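Features | Work | Shop Talk | Subscribe

Last updated: February

I spent four days at Gravon, where the sorting benches went over to robot arms last spring, and I kept asking people what they do all day now. More walking, mostly! One woman who had packed by hand for 29 years told me her wrists quit aching, and that she misses the talk across the bench - the arms don't gossip.

A morning's work is baskets, green ones and yellow ones.
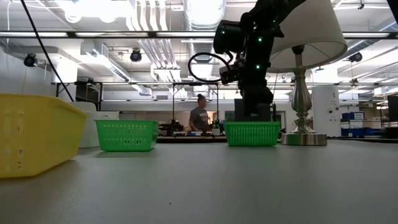
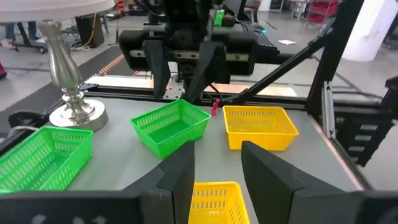

Her pay went up a little (she wants more, and she's asking). The night shift is a sorer subject. It used to be 36 people and it's a lot fewer now, and the ones I met over coffee were still pretty mad about it.

Get our newsletter. We use cookies.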